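Trelluren Small Spaces: bathroom ledges and snack shelves

Read me first (please, it's short!)

Hi, I'm Ifigeneia Economou, and I look after this folder. It holds 503 pictures of ledges, sills, boxed-in pipes and all those odd flat bits of a home where things end up getting put down. I started it in January when I was trying to work out where to keep food in a flat with hardly any cupboards, and then it sort of ran away with me.

What's in here

Pictures in one folder, one spreadsheet next to it. Each row in the spreadsheet has the picture name, what kind of surface it is, what's sitting on it, and a notes column where I ramble. Spyros Panagiotou did the first round of labels and I did the second. Where we disagreed I kept both answers, separated by a slash, so if your script chokes on "shelf/box" that's why (sorry!).

The surface labels are plain words: shelf, sill, box, counter, tiled edge, other. Please don't read too much into "other". It covers 69 pictures and some of them are just me giving up late on a Wednesday.

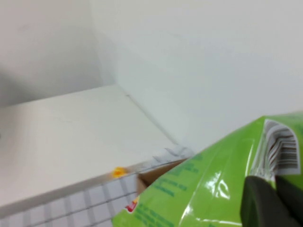
White ledge with a tiled front, green snack bag. Labels: "shelf/box", "tiled edge", "snack".

I love this kind of corner. White walls, white top, a bit of grid down the front, and then a shiny lime-green bag barging in. The little yellow thing on the front edge went down as "small item, unknown", and that's how I'd like it to stay. If you can't tell what something is, say so in the label and move on.

How we label snacks

Anything in a glossy bag that looks like food gets "snack". We don't guess flavors and we don't guess brands. Mwangi Magesa asked for separate labels for chips, nuts and candy, and I did try it on one batch, but I kept changing my mind about the same bags, so out it went. The old attempt is in the spreadsheet tab called Tan if you're curious.

Things that still bug me

White on white is hard. A pale top against a pale wall can have just a thin line between them, and the two of us drew that line in different places more than once. Small items get missed too, especially near the front edge of a surface, so look there before you call a ledge clear.

There are 5 rows with no notes at all. I know which ones, I'm getting to them.

Changes

Version 2: merged "ledge" into "shelf", fixed the spelling of "miscellaneous" (twice), dropped the flavor labels. Send fixes to me or Spyros, with the row name in the subject line.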